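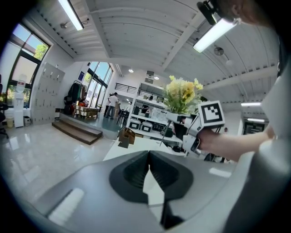 Yellow flowers that never need water

Home Workspaces Interviews Archive Contact

Ximena Bermúdez looks after the ground floor at Tikera, and she has firm views on artificial flowers. The yellow ones on the white table were her choice.

"Real flowers lasted a week, and then I was the one wiping up the petals," she says. "These I dust. I take them outside in June and rinse them, and they're fine."

The building has tall windows and a glossy white floor, and she says most of her decisions come back to that floor. "It shows everything. A cardboard box left out looks like ten." Small things go into the white bins on the metal shelving, which have black labels. Bottles stay on the upper shelves.

Bermúdez bought the shelving secondhand from Beltrán. The locker cabinet came later, after people kept leaving coats on the chairs. It stands against the wall, near the window and the water dispenser. Some coats still end up on the rack by the platform.

"The platform is the part I'd change," she says. "The steps are good, solid wood. But it collects things – pallets, boxes, whatever came in that morning." She has asked Araceli Serrano, who handles deliveries, to clear it every 2 weeks.

Her budget for the year was 600 dollars. She spent most of it on storage and has no plans for more flowers.

"One bunch is enough," she says. "Two and it's a hotel."

Comments

pilar_k: We have the same trouble with pallets. Ours went out to the yard in the end.

Dennis R.: Does rinsing fade the yellow?

moth44: Labels on the bins, yes. Took us years.

Contact | © Wiston Workspaces | Back to top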